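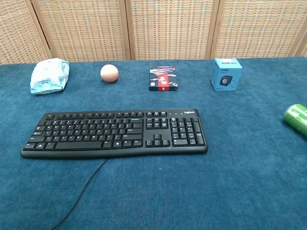
Sorting practice on the carpeted table: bag, ball, boxes, can and a keyboard.

Workshop Tips for a Student Robot Club: Setting Up a Practice Table

Our club meets on Sunday afternoons in the long room at Pliveck, and after a good many seasons of picking screws out of the rug I have collected more little tricks than I can keep in my head. Emiliano Cortés asked me to type them up for the families who have just joined us, so I poured myself a big cup of tea and started. Please forgive me if I wander a bit!

Carpet the table. Our students are building arms that pick things up and sort them, and on a bare tabletop the round things go rolling off toward the radiator every single time. A low-pile carpet remnant slows them down nicely, and it's so much kinder to a dropped part (and to your ears). Cut it 2 inches bigger than the table on every side, fold the extra under, and staple it to the underside, starting in the middle of each side and working out to the corners. We used glue the first year and I don't recommend it. Levente Dudás was scraping the old table until bedtime.

Pick a color your objects don't share. We went with teal, which does very well behind pale things and dark things, though you'll want to try it with your own camera and your own lamps before you buy the whole piece.

Put something plain behind the table. A folding divider with woven panels is what we have, and it came from a yard sale. The younger ones get much less distracted, and so does the vision program, which used to get terribly excited about people's sweaters. Open the hinges just enough that the divider stands by itself, and slip a felt pad under each post if your floor is wood.

Save your packaging! Little boxes from cables and speakers make wonderful practice objects. They're light, they have good square corners, and it doesn't matter a bit when one gets squashed. If a box is too easy, put a small bag of rice inside and tape the flap shut. We keep ours in a drawer marked Sestach, after the team that filled it.

Crumpled plastic bags are the hard level. A bag changes shape every time it's touched, so let the students start with a foam ball, then go on to a box, and only bring the bag out when they're feeling brave. Trygve Rønning's group spent all of February on bags and came out of it very patient people.

Rinse drink cans with warm water and a drop of dish soap, then stand them upside down on a rack overnight. Sticky cans and carpet are a sad combination. Try them lying down as well as standing up, since an arm that can manage one often makes a real mess of the other.

Old keyboards are worth keeping too. They're long and flat and a little awkward, and a trailing cable gives the students something to plan around. Before one goes in the bin of practice things, turn it over and tap out the crumbs, then go between the keys with a soft paintbrush. A cotton swab with a little rubbing alcohol takes off the gray film. If it's a keyboard you still type on, unplug it first.

For smudges on the carpet, blot and don't rub. Cold water first, then a few drops of clear dish soap in a cup of water, then plain water again, pressing with a white towel each time. Red marker is stubborn stuff and may leave a pink shadow, and I have made my peace with ours.

Vacuum before practice as well as after. Snips of wire hide in the pile and find their way into the wheels. Run a magnet in an old sock over the carpet first and you'll get your screws back, which saves us a fair bit of money. A box of 50 used to last the Arriaga team 3 weeks!

Take a picture of the layout before the first run of the day. When somebody bumps the table (somebody will), you can put everything back where it was, and the students can compare one run with the next without arguing. Rigoberto Cárdenas marks the spots with snips of painter's tape, but it lifts off carpet after an hour or so, and I like the picture better.

If you're joining us this season, bring a clean box or two from home and a pair of closed shoes. Carpet scraps are in the closet by the back door, and you're welcome to take one for a table of your own.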